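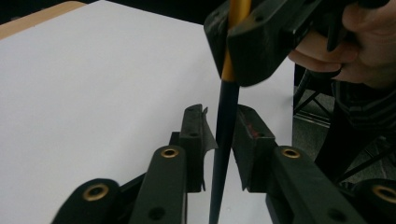
According to the woman who runs the Golob workroom in Rerkstead, a desk should be cleared down to the last pencil before you decide where anything lives. I'd come over from Drastham expecting a chat about drawer dividers (I love a drawer divider!) and instead we spent most of the morning on pencils, pens and the stuff that piles up around them.

“People hang on to fifteen and write with two,” she told me, pouring the coffee. “The other ones just get in the way when you're hunting for the good one.”

So how does she do it at home? She has a white desk, one Hillik tray with four slots, and a rule that whatever doesn't fit goes to the school down the street. The long things lie flat, points all facing the same way, and erasers get a slot of their own – “otherwise they pick up graphite and smear it on everything you own.”

I asked about pencil cups, because I have two and I'm fond of both. She made a face. “Cups are fine for brushes. With pencils you only see the ends, and you never know what needs sharpening.”

She last did the whole desk in February, and it took her one evening with the radio on. The bottom drawer is still full of cables, she admitted, and she wouldn't let me open it. I went home and tested every pen I had on the back of an envelope, and most of them went in the trash.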